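Notes for the evening talk, Panville branch, November
Speaker: Karine Doucette
Running time 49 minutes with questions. Water on the lectern. Turn the phone off.

# Keeping family papers: what to save, where to put it, what to let go

## Opening (3 min)

Say who I am. I worked with paper records at the Verbruggen firm, mostly deeds and business letters, and I now help families sort what they have at home.

Start with the Jemov letters. A woman brought me a shopping bag of letters that had been in a garage next to the water heater. The ones in the middle of the bag were fine. The outside ones had stuck together, and the ink on them had run. She had been meaning to sort them for 18 years. We saved most of them. Two of the letters named a great-uncle she had never heard of, and she later found his children through a cemetery office.

Pause. Ask how many people have a bag or a box like that. Wait for hands.

Tonight is for ordinary people with ordinary closets. I am going to use everyday supplies, and I will say what can wait.

## Part 1: Find out what you have (8 min)

Before buying anything, walk through the house and gather the papers in one place. People tend to forget these:

- the pockets in the back of photo albums
- recipe tins
- Bibles and other large books
- the desk drawer nobody else opens
- suitcases
- behind the glass in picture frames

Don't sort on the first day. Put everything on one table and look at it.

Then make rough piles. I use four: legal papers, letters, photographs, and everything else. The fourth pile will be the biggest. Leave it for last.

If papers are already in some kind of order, stop. Write that order down before you move a sheet. A bundle tied with string was tied by someone who thought those pages went together. Once it is loose you can't get that back.

Tell the Bosman story here, keep it short. Hendrik Bosman's mother had filed her letters by who was angry with whom. It made no sense to him until he laid them out in her order, and then he could follow the whole argument over the farm from start to finish. If he had put them in date order first, he would have missed it.

Ask if there are questions on this part. If not, move on.

## Part 2: Where things should live (10 min)

Most damage in a house comes from four places: attic, basement, garage, and any outside wall with a pipe in it. Attics get hot in summer and cold in winter. Basements are damp. Paper doesn't like the change any more than it likes the damp.

Best spot in most homes is a closet on an inside wall, on a middle shelf. Keep it off the floor. Keep it away from the kitchen and the bathroom.

Light fades ink and photographs. If you want a letter on the wall, hang a copy and keep the real one in the dark.

Containers:

- Acid-free folders and boxes are worth the money for the best things. A pack of 25 folders goes a long way.
- Plain cardboard boxes are fine for a short time.
- Plastic tubs keep out a leak but also keep in damp. If the papers are dry and the room is dry, a tub is all right. If you are not sure about the room, use cardboard.
- Don't use the old albums with sticky pages.

Take off rubber bands, paper clips, and anything else that is metal or stretchy. Staples can come out with a thin flat tool if the paper is strong. If the paper is brittle, leave the staple in.

No tape. Say it twice. People want to mend a tear and they reach for the clear tape in the kitchen. It turns yellow, the glue goes into the paper, and it costs real money to get it off. Put the torn sheet in a folder with both halves together.

Gloves: somebody will ask. Clean, dry hands are better for paper. You can feel the edge of the sheet and you are less likely to tear it. Gloves are for photographs and negatives.

(If time is short, cut the part about albums.)

## Part 3: Labels (6 min)

This is the part people skip.

A photograph without a name loses most of its use within one generation. My own grandmother left a picture of a girl on a horse. Everyone who could have named the girl has died.

Pencil on the back, soft lead, near the edge, on a hard surface, light pressure. Never a ballpoint. If the photo has a slick back and won't take pencil, write on the folder.

Write full names. "Mom and Aunt Bea" is no help to your grandchildren. Put the maiden name if you know it, the town, and the year if you have it. If you're guessing, add a question mark.

Sit down with the oldest person in the family and a stack of pictures. Do 10 at a time, then stop for coffee. Record it on your phone if they don't mind. The stories come out sideways, so let them wander.

## Part 4: Scanning (8 min)

A scan is a second copy. Keep the paper.

Settings: 300 dots per inch for letters, 600 for small photographs. Color even for black-and-white prints, it picks up the pencil and the stains.

Scan both sides. Scan the envelope. The postmark is often the only date there is.

File names. Pick one pattern and stay with it. Mine is year, family name, then a few plain words. If the year is unknown, I start with the word "undated" so they all land together.

Keep the files in at least two places, and one of them should be out of the house. Ilse Verhoeven lost a computer and the backup drive in the same burst pipe, as they were on the same shelf. Her sister in another town had copies of half of it. She mails her sister a drive every spring now.

Open the files once a year. Check that they still open. Put it on the calendar with something else you already do, like changing the smoke alarm batteries.

Don't feed brittle paper or anything folded through a machine with rollers. Use a flat glass or take a picture by a window on a cloudy day.

## Part 5: What to let go (7 min)

Expect some resistance in the room. Go slowly.

You can't keep everything, and your children don't want all of it. Things I am comfortable letting go:

- canceled checks, apart from a few that show a signature or a big purchase
- utility bills, apart from one per house
- greeting cards with only a name signed
- blurred pictures and near copies
- vacation scenery with no people in it

Things I would keep:

- letters with news in them
- diaries, even dull ones
- immigration, military, and school papers
- anything about land
- recipes in someone's handwriting
- lists. Packing lists, Christmas lists, grocery lists. They tell you how people lived

Anything with a Social Security number or account number gets shredded, including papers from people who have died.

When two relatives both want the same item, scan it first so that both of them have something. Then decide who takes the paper. Amber Postma and her brothers drew numbers out of a bowl and took turns. It took an afternoon and they are still speaking.

Local history groups may want things you don't. Call first. Ask what they collect. Don't leave a box on the step.

## Part 6: When something gets wet (4 min)

Act within two days. Mold starts after that.

Don't pull stuck pages apart. Lay damp sheets on plain paper towels and run a fan in the room, pointed away from the paper. Change the towels.

If there is too much to dry at once, wrap it in wax paper in small bundles and put it in the freezer. That buys you time. I have had a bundle of the Prukavent store ledgers in my own freezer behind the peas, and they came out fine months later.

Photographs stuck to glass: leave them on the glass and scan through it.

If you see fuzzy mold, put the item in a bag, take it outside, and call someone who does this for a living.

## Closing (3 min)

One job for this week: pick one drawer or one box. Take out the clips and bands. Write names on whatever you can name. Put it on an inside shelf.

Handout is by the door. It has the supply list and the file name pattern. Bram Nijs has extra copies at the front desk if we run out.

Take questions. Likely ones:

- *Lamination?* No. It can't be undone.
- *Safe deposit box?* Good for deeds and a backup drive. Too small for the rest.
- *Newspaper clippings?* Copy onto good paper. Keep the clipping in its own folder, it will stain whatever it touches.
- *How long does it take?* One shoebox is an evening. A whole house can be a winter.
- *Cleaning dirty photos?* Soft dry brush only. No water, no window cleaner.
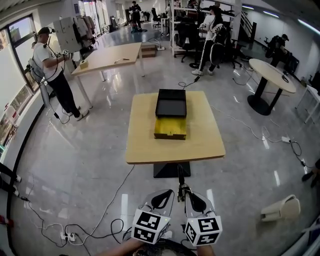
*Black box on a light-wood table, drawer open.*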